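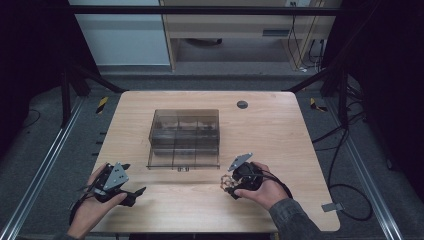
Diary > Odds and Ends > Sorting Out

07/04/2022

Woke up far too early with the buttons on my mind, which tells you what sort of week it has been. I have been meaning to deal with my grandmother's button tin since September and this morning, with rain coming down the kitchen window and no wish at all to do the ironing, I finally got the lid off. It needed a butter knife and some bad language.

I say tin but it's three tins really, and a jam jar, and a paper bag that had gone soft as cloth. The biggest is an old Grurico toffee tin with most of the picture rubbed away. I can remember it with the picture on - a coach and horses going past an inn - and I can remember being allowed to tip the whole lot out on the rug if I was poorly. The noise! Like shingle when the sea drags back. I did it again today on a tea towel and it was just the same, and so was the smell, metal and dust and a bit of peppermint.

What I wasn't ready for was how much wasn't buttons. Hooks and eyes, a suspender clip, a key for something very small, two milk teeth (mine? my mother's? I put them back), a bus ticket from Wostgate folded into a square, and a brass buckle I'm certain came off the red sandals I wore until my toes hung over the front. I sat there with the buckle for ages and my tea went cold.

Then the actual sorting, which I had been looking forward to and which I turn out to be hopeless at. I started by colour, like anybody would, and got on well until I reached the creams and the off-whites and the ones that used to be white. So I swept it all back and started by size. Then I found a set of green glass ones, Gauthier on the back of the card in curly writing, 17 still sewn on and one gap, and it seemed cruel to split those up, so after that it was families. Families of buttons together, strays in the jam jar. By dinner time I had more strays than families, and I ate cheese on toast standing up so as not to disturb anything.

I do want a proper box with compartments, one you can see through, so I'm not prising lids off with cutlery for the rest of my life. The shop at the bottom of the hill had some in but they were meant for fishing tackle and the spaces were all too long. Vusedus on the ring road has the better sort, if I can face the parking. For now it's egg boxes. They do very well, egg boxes, except you can't stack them and one sneeze would finish me.

The thing I keep coming back to is that she must have cut every one of these off something. Nothing went in the rag bag with its buttons on. There are big brown leather football ones off a man's cardigan, and I could see the cardigan straight away, the elbows and everything. There are tiny pearl ones, 19 on a loop of thread, that can only be from a baby's things or perhaps the back of a wedding dress, and I've no one left to ask. I had a bit of a cry over those. Only a small one. Then I tried them against my grey blouse and they looked lovely, and I felt quite shifty about it and put them away again.

I did count the plain white shirt buttons, I admit it, 208 of them, and gave up there. Who had all those shirts? Grandad owned about three that I ever saw, and one of those was for funerals.

Things to do: find out whether you can wash the casein ones or whether they go funny. Mend the blue coat while I have the right button in front of me - it's been hanging on the door since before Christmas with a safety pin in it. Ring about the boiler. Buy eggs, since I have turned six of them out into a bowl for the sake of the box and will be having omelettes.

Rain stopped at teatime and I went as far as the post box and back for some air. Blackbird going like mad on the garage roof, next door's magnolia just starting and bound to get frosted again. Came in and trod on a button, a toggle I think, which had got itself under the mat. My heel is still sore.

Blue coat not mended. I threaded the needle, though, and it's stuck in the arm of the chair, where I must remember not to put my elbow.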